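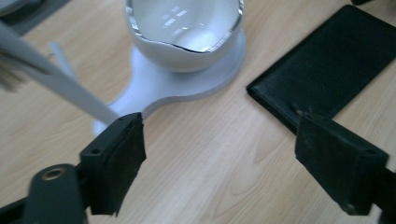
For my materials project I wanted to find out how people really choose the dish they put on a table when guests come round, and whether the thing it stands on makes any difference. I'd been stuck on big questions about taste and style for weeks, and my tutor told me to pick one object and stay with it. So I picked a bowl. It's white ceramic, deep and rounded like a cup, with a wavy rim and a thin silver band along the edge, and I've paired it with a flat white stand that has a curvy outline, round under the bowl and then flaring out into a lobe on one side. I love that lobe! It gives you somewhere to put a spoon or a biscuit, which was the bit I most wanted to test.

## How I went about it

I set up in the common room at Rurnberg over 2 afternoons in October and asked people to lay a place for a snack however they liked. They could use the bowl with the stand, the bowl on its own, or a plain straight-sided bowl from the canteen. I kept what I said to a minimum (harder than it sounds, I'm a talker) and wrote down what went where.

Before that I'd done a short online survey through Prirnum, the student panel, and got 225 usable replies. Most of the questions were about what people already own and how often it comes out of the cupboard. The free comments came to 1274 words in total, and I read the lot on the bus.

## What I noticed

The survey people said they cared most about whether a bowl stacks and whether it can go in the dishwasher. Fair enough. But in the common room hardly anyone brought up either of those. They went straight for the rim. They ran a thumb round it, they tilted it to the light, and a couple asked if the band was real silver (I don't know, and I said so).

The stand split people much more. Some put the lobe towards them and used it exactly as I'd hoped, for a teaspoon. Others turned it away so it pointed at the middle of the table, which looked lovely and was no use for spoons at all. And 6 people left it off completely, mostly saying it took up too much room.

I also learned that a glossy glaze is a pain near a window. You get bright patches inside the bowl, and one person thought there was a chip in it. I moved the table back for the second afternoon.

## What I'd change

I'd try a darker stand. White on white was my own taste creeping in, and on a pale wood table the whole thing is a bit polite. I've drawn up a version in slate grey under the working name Shek, with a shorter lobe and a slight dip for the spoon so it doesn't slide. The workshop at Dornance have said I can use their kiln next term, so the drawings are going over to them with this report.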